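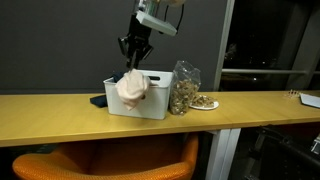 Shuzhen Xiong spent most of November changing grippers. Her group at Fasora had two on loan, a parallel one from Stindier and a linkage type from Vondo, and she wanted to know which of them coped better with cloth before ordering a set. The work was done on an ordinary desk, with the arm coming down from above, a white plastic bin to pick from and soft things such as the pink cloth hanging over its front rim. "Cloth is where they differ," she says. "With a hard box I could barely tell you which one was fitted."

Each gripper was given the same job, to take a piece of cloth out of the bin and put it down on the desk. She logged 272 attempts in all. The Stindier fingers closed with more force but tended to pinch the rim along with the fabric. "You hear it before you see it. The bin starts to lift and you reach for the stop button."

The Vondo did better near the edges and worse at the bottom, where its fingertips swing inwards as they close and come up a little short. Abelardo Lucero, who writes the control software, added a correction that lowers the wrist during the last part of the movement. He puts the delay it adds at 84 milliseconds. "I can live with that," he says. "Shuzhen was less sure."

She still is. Her complaint is about the controller, which drops its settings whenever the gripper is unplugged. Lucero keeps them in a text file and loads them again by hand. "It takes a minute. It's annoying if you swap over several times in an evening, and we did."

Dark fabric was harder for the camera than for either gripper. Navy on navy gave poor edges, and more than 113 attempts had to be thrown out and done again under a brighter lamp. Xiong would have liked to try a second camera, but the one she asked for didn't arrive in time.

Asked which she would buy, she says the Vondo, with softer pads. Lucero would keep the Stindier for boxes. The order hasn't gone in yet, and the loan on both runs out at the end of the month.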